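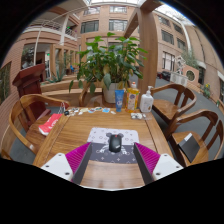
Tuesday, February 10, 2026
by Malathi Nair

I moved the mouse to my left hand in April of last year and have kept it there. Several people have asked for the settings, so I am writing them down once, along with the parts that went badly.

The cause was a sore right wrist. It was worst at the end of days spent in spreadsheets and mild on days spent writing, which pointed at the mouse. I had already lowered the chair and moved the keyboard closer. Both changes helped my shoulder and did nothing for the wrist. I am not a doctor and the following is not treatment. If your hand is numb or tingling, see someone about it before changing any software.

Hardware first. A lot of mice are molded for the right hand, with a thumb shelf on the left side and a slope that falls away to the right. Used in the left hand, such a mouse puts the shelf under the ring finger and the side buttons where you will press them by accident. You want a symmetrical body. It does not need to be a good one. I started with a Wulico I already owned, a plain corded thing with two buttons and a wheel, and it was adequate for months. Jannik Rothe lent me his Karras vertical mouse in the left-hand version and I gave it back after nine days. The grip was comfortable but clicking pushed the whole body sideways, and my aim was bad enough already.

Next, button order. There are two schools. One swaps the buttons so the index finger still does the primary click. The other leaves them alone so the middle finger does it. I swapped them for the first month, then swapped them back. With swapped buttons, remote sessions were a mess. My machine swapped the clicks, the remote machine was also set to swap them, and depending on the client I got one swap, two swaps or none. Anyone who sat down at my desk also opened a context menu every time they tried to select something. Leaving the buttons in the default order took another two weeks of practice and has caused no trouble since. If you never use remote desktops and never share the computer, swapping is the easier start.
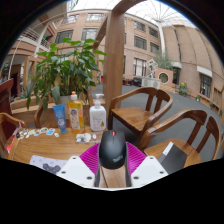

Pointer speed matters more than button order, and most of the advice I found on it was wrong for a beginner. The untrained hand overshoots. The usual recommendation is to turn the speed down until it stops overshooting, but at a low speed you have to move the whole forearm to cross the screen, and lifting and resetting the mouse is exactly the movement the left hand is worst at. I settled on 900 DPI in the mouse, with the system slider in the middle and acceleration off. On the first day it felt too fast. By the second week it felt normal.

Acceleration deserves its own paragraph. With it on, the distance the pointer travels depends on how quickly the mouse moves as well as how far. A trained hand has absorbed the curve and uses it well. A new hand is learning distance and has no use for a second variable. Turn it off for the learning period. On Windows the checkbox is called "Enhance pointer precision" and you want it cleared. On Linux the setting is usually "flat" for the acceleration profile. You can turn it back on later. I tried, disliked it, and left it off.

A smaller item is the cursor image itself. The standard arrow leans to the left, with its tip at the upper left, as if pointed by a right hand from below. Some left-handed users install a mirrored set. I did this for a while. The tip remains the active point, so clicks land correctly, but some programs draw their own cursors and ignore the system ones, so the arrow flipped direction as I changed windows. I found that more distracting than the original lean and removed the set.

Placement of the mouse turned out to be the real gain. On a full-size keyboard the number pad sits on the right and pushes the mouse well out past the shoulder. On the left there is no number pad, so the mouse goes directly beside the letters and the elbow stays near the body. It also means I can type figures with the right hand on the pad while the left hand selects cells, which is faster for the kind of sheets I deal with (freight invoices, mostly, many columns, no patience from the people who send them). The cost is that the common shortcuts for copy, paste and undo sit under the hand that is now busy. I remapped them. The right hand has Insert and Delete within reach, and the older combinations, Ctrl+Insert for copy and Shift+Insert for paste, still work in nearly everything I use. Our invoicing tool, Brulley, ignores both. I wrote to their support and was told it was noted.

Practice. I kept the right hand for anything with a deadline during the first week and used the left for mail and reading. After that I used the left for everything except drawing. I did 20 minutes of solitaire each evening, which sounds frivolous but consists entirely of click, drag and release on medium-sized targets, and dragging is the weak point. Text selection was the last thing to become reliable. Selecting backward, from the end of a phrase to its start, was easier for me than selecting forward. I have no explanation for it. Vimala Hegde, who switched years before I did, reports the opposite.

Results, for what one person's results are worth. The right wrist stopped hurting within two months. The left has not started, though I watch for it. I am slower than I was at fine work such as moving chart labels or picking the edge of a table column, and for those I sometimes reach across and use the right hand without thinking. For ordinary work I notice no difference.

Two open problems remain. The desk at the Kellar office is built into a corner with the wall on the left side, so there I have to shift the keyboard over or go back to the right hand. So far I go back. The other is the cord, which exits the computer on the right and now has to run behind the keyboard. It drags on the stand when I move up and to the left. I have taped it down in one place and will probably buy something cordless when the Wulico wears out.

If you have found a paste shortcut that works in Brulley with the right hand alone, please write to me.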